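Besus Smoke Gray Lidded Storage Box

Home > Storage > Small Boxes > Lidded

In stock at our Prurnmont store and online

We've carried plain clear boxes for years and they sell fine, but this is the one that keeps going home with the staff. It's a simple rectangular plastic box with a fitted lid, tinted a smoky gray that lets you see what you've put away without putting it on display. Batteries, tape, charging cables, sewing bits, tea bags, crayons... the things every household has too many of look a whole lot calmer behind tinted walls!

The color is the first thing people notice. Clear plastic tends to show everything, including the tangle of rubber bands you meant to sort in October. Solid plastic hides it all, and then you're opening four boxes to find the one with the scissors. Smoke gray sits nicely between the two. You can tell the screws from the spools of thread at a glance, and the shelf still looks tidy from across the room.

The lid is darker than the sides and closer to solid. It has a raised rim with a beveled edge that comes out a little past the walls, so your fingers have something to get hold of when you lift it. We like this a lot. Some of the flush-lid boxes we tried before this one needed a fingernail to open, and that gets old fast in a kitchen.
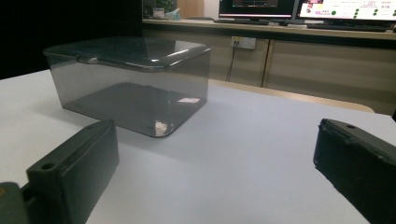
Corners are softly rounded, inside and out, so crumbs and glitter wipe away with one pass of a cloth instead of packing into a sharp seam. It's a small thing, but if you've ever tried to get glitter out of a square-cornered box with a toothpick, you'll be glad of it.

What we use ours for

The one by the register holds pens, receipt rolls and the good scissors. There's another in the break room with sugar packets and stirrers in it, and a third in the stock room that has been full of picture hooks for as long as anyone can remember. At home it does well in a bathroom cabinet (cotton pads, hair ties, travel sizes) or on a desk. Customers tell us they buy it for game pieces, too — dice and counters go in the box, and the box goes on top of the board.

It also works inside a deep drawer, though we think it's too nice to hide. Put it on a white shelf or a pale table and the gray really shows.

How it compares

We also stock the Justow tray, an open organizer with no lid. If you reach for something ten times a day, get the tray. If it's something you use once or twice a week and want to keep the dust off, get the box. Plenty of people buy both, with the tray on the desk and the box on the shelf above.

The Wu labels on the next rack over stick well to the lid and peel off cleanly if you go slowly. On the tinted sides, white labels are much easier to read than clear ones.

Care

Wash by hand in warm water with a little dish soap and dry with a soft cloth. Skip scouring pads, they'll dull the finish. We don't recommend the dishwasher or the microwave. The lid fits closely but it isn't watertight, so please don't use the box for soup, paint water or anything else that pours.

Smudges and fingerprints do show on the lid in strong light. A dry microfiber cloth takes them right off.

Ordering

Sold singly, lid included, in smoke gray only. Contents shown on our shelf displays are not included. We get a delivery of around 200 at a time and they usually last us a couple of months, but back-to-school season clears them out quicker than that. If the page says out of stock, leave your email and we'll write when the next delivery is on the floor.

Schools and offices ordering 100 or more can ask at the counter for the case price. Please allow 3 working days for us to get a large order together.

Item number: 88
Type: Box with fitted lid
Material: Plastic
Color: Smoke gray, see-through sides, darker lid
Returns: Unused, with lid, at the Prurnmont store or by mail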